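Tema 4 – El piloto y la promesa de temporada

Apuntes para la segunda parte del curso de narrativa seriada. Conviene haber visto los dos primeros episodios de *Villalba* y el piloto de *Siller* antes de leerlos. Las referencias a minutos son aproximadas, porque las copias de la videoteca no coinciden entre sí.

## 4.1 Qué tiene que hacer un piloto

Un piloto presenta un mundo, pero sobre todo plantea una pregunta que la temporada se compromete a responder. La llamamos *pregunta de temporada*. En *Villalba* aparece pronto: quién vació la casa del notario mientras el pueblo estaba en el velatorio. En *Siller* tarda mucho más, unos 35 minutos, y cuando llega ya conocemos a casi toda la familia.

Las dos opciones son válidas y tienen costes distintos. La pregunta temprana engancha, aunque obliga a presentar personajes mientras el espectador está pendiente de otra cosa. La tardía permite construir relaciones, con el riesgo de que se abandone el episodio a la mitad.

Hay que distinguir la pregunta de temporada de la pregunta de episodio:

- **Pregunta de episodio:** se abre y se cierra en la misma entrega (si Elvira recuperará las llaves antes de que vuelva su tío).
- **Pregunta de temporada:** se abre en el piloto y se cierra en el último capítulo o en el penúltimo.
- **Pregunta de fondo:** puede no cerrarse nunca. En *Villalba*, si el pueblo merece ser salvado.

Muchos trabajos del año pasado confundían la segunda con la tercera.

## 4.2 El gancho final

El último minuto del piloto no tiene por qué contener una sorpresa. En *Siller* acaba con la madre poniendo un plato de más en la mesa, y eso basta, porque dos escenas antes se ha dicho que el hijo mayor no iba a volver. La información ya estaba dada; el plato cambia su sentido.

Compárese con el final del piloto de *Arilside*, donde un personaje desconocido llama a la puerta y se corta a negro. El efecto es inmediato, pero el segundo episodio tiene que gastar casi todo el primer acto en explicar quién es.

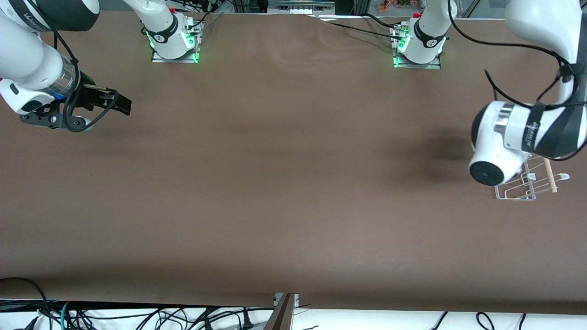
Según Vicente Tapia, el final de *Arilside* se ha juzgado con demasiada dureza: el desconocido de la puerta no pide que nos preguntemos quién es, sino por qué la protagonista no se extraña de verlo. Añade que ese detalle se pierde en un visionado rápido y que la actriz sostiene la mirada más de lo que el plano necesitaba.

Es una lectura defendible. Quien quiera apoyarse en ella en el ejercicio debe volver a la escena y justificarla con la planificación – escala, duración, sonido – y no solo con la interpretación.

## 4.3 Dosificar la información

Una temporada corta de misterio suele repartir sus revelaciones en tres bloques. El esquema de trabajo que usaremos es este:

1. Revelación que confirma lo que el espectador sospechaba.
2. Revelación que desmiente otra sospecha, preferiblemente compartida por los personajes.
3. Revelación que obliga a releer el piloto.

*Binow* invierte el orden y empieza por la tercera. Por eso el capítulo dos resulta confuso en un primer visionado y por eso también la serie mejora al verla entera. Lo veremos en clase con la escaleta delante.

## 4.4 Ejercicio

Elegid uno de los cuatro pilotos citados y redactad una escaleta de 12 escenas como máximo. Para cada escena, indicad qué sabe el espectador al terminar que no supiera al empezar. Si la respuesta es «nada», anotadlo así y explicad qué función cumple la escena (tono, ritmo, relación entre personajes).

Entrega: 9 de enero, en papel. No se admiten resúmenes de argumento en lugar de escaleta.

Lectura para el tema 5: el capítulo sobre tramas secundarias del dosier, hasta la página 18.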